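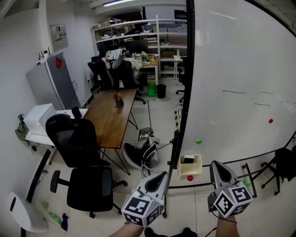 What does Dotia do?

We sell loose leaf tea by post and over the counter, and we run small tasting classes for people who'd like to know a bit more about what's in their cup.

I'm the one who writes these pages, answers most of the emails and does far too much of the tasting. I've been meaning to redo this page for ages. The old one still said we were "opening soon", and we've had a shop in Brovgate long enough to have worn a groove in the floor behind the till.

How it started

I used to drink builder's tea and nothing else. Strong, milky, out of whichever mug was nearest. Then one January I had a rotten cold, couldn't face milk, and a neighbour dropped round a paper bag of green tea from her brother's suitcase. I made it with boiling water and left it for ten minutes, and it was horrible, like licking a hedge. She was very polite about it. The next day she made it for me herself, with cooler water and a tiny pot, and I sat at the kitchen table feeling a bit cheated by every cup of green tea I'd ever been given in a café.

So I started buying it, and then I started buying too much of it. My cupboard filled up, friends began asking for a scoop of this or that, and I took a table at the Omthorpe market to get rid of the extra. I'd brought 200 little sample bags, folded and labelled at home, and I thought they would last me the season. They went before lunch! I drove home with an empty box and a carrier bag of change, and spent the evening folding more paper.

The market stall became two stalls, and the second stall became the shop. It used to sell wool, and we kept the old shelves, which are too deep for tea tins, so things do get lost at the back. If you ask for something and I vanish for a while, that's where I am.

The tea

We keep 16 teas on the list at any one time. It's been more than that, and I didn't like it. I couldn't remember which were tasting well and which had gone a bit flat, and customers would stand in front of the wall looking worried. Now if a new one comes in, an old one has to go, and there's usually a grumble about it from somebody who has just ordered the last bag. Tell us if we've dropped your favourite. We do bring them back (the smoky one has gone and returned three times).

The one you may have heard of is Kiều, our lotus-scented green. It comes from northern Vietnam, and it's the tea I'd make for you if you walked in and said you didn't like green tea. It's soft and a little sweet, and it smells of flowers without tasting of soap. Use water that's been off the boil for a good few minutes, and don't walk away from the pot. Two minutes is plenty. You can fill the same leaves up again, and I think the second go is the nicest.

After that it's the breakfast blend by a mile. I'm fond of it, it takes milk, and it's what I have at seven in the morning when I'm not feeling fancy. We blend it ourselves in the back room, and the recipe changes slightly through the year as the leaf changes, so if yours tastes a touch brighter than last time you aren't imagining it.

Everything comes in small taster bags or in the big 200 g ones. People ask about tea bags quite often. We tried them, and the leaf we buy is too large to open up properly inside a normal bag, so we stock a plain metal basket that sits in a mug. It's the same bit of bother as a tea bag once you've got used to it, and you knock the leaves out on the compost.

The classes

I never set out to teach anything. It began with customers asking the same few questions at the counter while a queue built up behind them, and it seemed kinder to everyone to put some chairs out in the evening.

First Pots is the beginners' class. We make one tea badly, on purpose, and then we make it well, and we talk about what changed. Water does most of it. Omthorpe is on very hard water and Brovgate's is softer, even though you can walk from one to the other in an afternoon, and the same tea comes out darker and duller on the Omthorpe side with that film on top. Bring a bottle from your own tap if you can. It's good fun lining them up.

Round the Table is for people who've done the first one, or who already own more teapots than they'd admit to. We pick a single kind of tea, oolong say, and go through several of them slowly, with plain biscuits in between. You're welcome to say you don't like something. Some of the best evenings we've had came out of two people disagreeing loudly over a roasted oolong (one said toast, the other said burnt raincoat, and I could see what they both meant).

Classes are kept small enough to fit round one table. There's a step at the front door and a level way in through the yard, so let us know if you'd like the yard gate opened. Children can come if they can put up with sitting still and with me talking.

How we buy

We buy most of our tea through two importers we've dealt with since the market days, and a little directly from growers when we can. I'd love to tell you I spend half the year walking up misty hillsides. I've been on one buying trip, I was sick on the bus, and I learnt a great deal. Mostly, samples come in the post, we brew them all the same way in plain white cups, and we argue. Prices go up when the leaf costs us more, and we put a note on the tea's own page when that happens.

Orders and finding us

Orders are packed in the shop and go out in the next morning's post. Bags are paper with a plant-based lining, and the boxes are often second-hand, so don't be alarmed if your tea turns up in something that once held printer paper. If anything arrives squashed or wrong, send us an email with your order number and we'll put another one in the post.

The shop is at the bottom end of Brovgate, past the bakery, with the green door. There's always a pot on the go by the till and you're welcome to a cup while you look round. Parking is a pain, so come on the bus if you can, the Omthorpe one stops nearly outside.

Page last updated 2026-05-09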